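Workshop notebook, bench kitchen: plates, pegs and the toaster oven
19th June

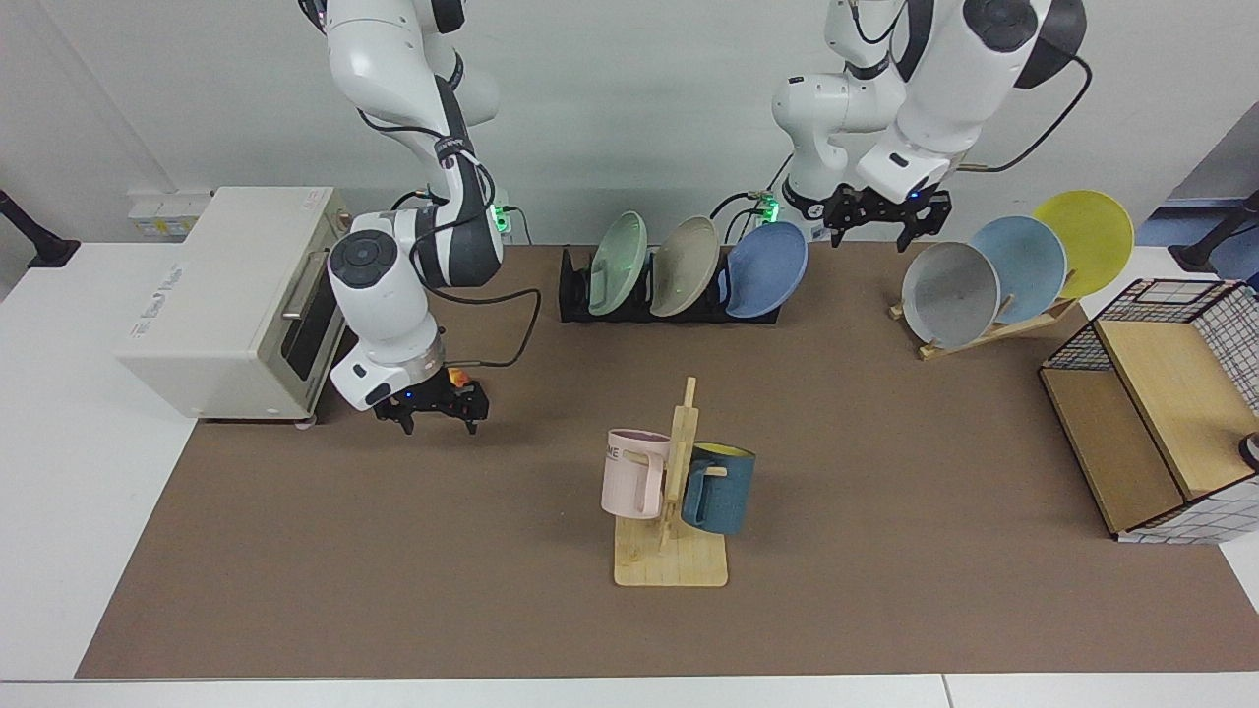 Reading time: 5 min

Started the day intending to finish the drainage notes and instead spent the first hour moving crockery, as one does in a workshop whose stated purpose is to decide how people with small kitchens should store crockery. Mirsad says this is the work. Mirsad was holding a coffee at the time.

Where things stand. The mat is down again on the white table. Black dish rack at the back, wooden plate stand to the right and on a slant, mug tree in front, toaster oven out on the left where the outlet is. I had wanted the toaster oven on the right. The outlet did not want this, and the outlet has been on that wall longer than I have been in the building.

Rack first. Mint-green, beige-gray and blue go in the black rack, upright, one to a slot. It's low enough that you can reach over it without catching a sleeve, which was the complaint with the Mernska sample (tall, handsome, took a button off Valbona's cardigan). The plates lean a little toward the front. I spent longer than I will admit in writing trying to get them vertical before deciding that a slight lean is fine and may even be what the slots were cut for. Leaning them forward means you see the eating side as you come up to the table, and you can tell at a glance whether someone has put one back with egg on it. Someone has, twice. See the entry on egg.

The wooden stand is another matter. Gray at the front, then light blue, then yellow at the back. They overlap like a hand of cards, and it looks very well, and I distrust it for that reason. To get at the yellow one you either lift from the top edge and hope, or take the other two out first and find somewhere to put them, at which point you have two plates on the table and have invented the pile. Jeferson's view is that the back plate should be the one you use least. My view is that if there is a plate we use least we could own five plates. We left it.

The slant was Marietjie's idea. Square to the table edge, the stand made you come at it with your elbow out. Turned, it's an easy reach from the front, and the gray plate more or less offers itself. The cost is a wedge of mat behind the stand that is no use for anything. I have seen it attract a teaspoon, a pencil and the cap of a marker, all in one afternoon.

Color order: there was a proposal (Lumturie) to keep the pale plates in the rack and the strong ones on the stand. Then somebody noticed that this puts the medium blue in the wrong place and the light blue also in the wrong place, and that swapping them fixes it. I have not swapped them. I'd like one working day in which the blues are left alone.

Mug tree. Flat base, one post, short pegs. Two mugs on it at present, the pale pink one with the letters on the left and the teal one with the yellow inside on the right. Pegs are on the short side for a thick handle. The teal mug hooks over its peg without fuss. The pink one wants a small turn of the wrist that I can now do without looking and cannot explain to anyone, which is a poor quality in something we are supposed to be writing instructions for. Valbona tried to write it down as "in, up, and sort of round." It's staying in the draft until someone does better.

We weighed the tree with the kitchen scale: 359 grams with nothing on it. That seems light to me. With the mugs hung on opposite sides it stands as if bolted. Hang both on one side and it develops opinions. I'd like to try a heavier base from Zorico before August, if they answer, and they answered last time, so there is precedent.

Toaster oven. Cream-colored, boxy, door facing the middle of the table. This was argued over at some length. Facing the front, it looks the way it does in the catalog, and the open door takes up the strip where you would naturally stand a plate. Facing the middle, you can go from plate stand to oven across the mat with nothing in between except the mug tree, which is in between. I moved the tree forward. Marietjie moved it back. It's forward now, and she is at lunch.

Do not put the rack any nearer the oven. I know the mat looks as if it has room there. The door has to come down, and whoever is holding the toast has to put a hand somewhere. Jeferson wants a line of tape on the mat to mark the keep-clear area. I said fine so long as it's his tape. The last roll came out of my drawer and did not come back to it.

The oven is also sitting partly off the work surface and partly on the white table. I don't love this. Need to check it doesn't rock when the door handle gets a proper pull, as opposed to the polite pull we all give it when the others are watching. If it does, something thin goes under the low side. Not a beer mat. We have been through that.

On egg. Two plates came back to the rack this week looking clean from the door and not looking clean from any closer. I am not naming anyone. The rule for the bench kitchen is the same as for any kitchen, wash it and then rack it, and the dish rack is not a stage in the washing. I will put this on a card. The card will be ignored, but I'll have the satisfaction of having lettered it.

Papadopoulos sent the new price sheet for the stands. The wooden one is item 3324 and comes in boxes of 20, and we need one more. Lumturie is going to ask whether they'll split a box. If they won't, everybody is getting a plate stand for their birthday.

To do:
Rock test on the toaster oven, proper pull.
Tape on the mat (Jeferson, own tape).
Try the stand with the yellow plate in front for a few days and see who complains.
Ask Zorico about the heavier base.
Better wording for the pink mug.
Find the lid of the Amilar sample box, last seen under the sink.

Added later: Marietjie is back from lunch. Tree has moved. I've marked where I want it in pencil under the base, lightly, on the underside of the mat, where I will certainly never find it again.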